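Protcombe inquiry hears from families on water access

The public inquiry into water service at the Zellholm and Negash settlements held its second round of hearings in Protcombe on Monday. Over the two rounds, 112 people have given statements, most of them residents who lived under boil-water notices for years at a time.
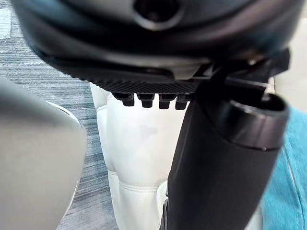
Several women told the panel they had reported illness in their children to the district office and never received a reply. Others described driving 24 miles each way to fill containers, often in winter, while a main line to the town of Unelach ran past their land.

The district has said it lacked the money to extend the line. Residents' lawyers answered that funds were set aside for the work on 2 occasions and moved to other projects both times. The panel has asked for the budget records and expects to have them by March.

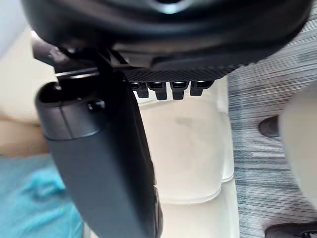
Interpreters were available at all 5 sessions this time, after complaints that elders could not follow the first round. Written statements are still being accepted and can be given in any language. People who want to speak in private can ask for a closed session when they register.

The next hearing will be held in Negash, at the school, starting at 10 a.m. Child care and lunch will be provided.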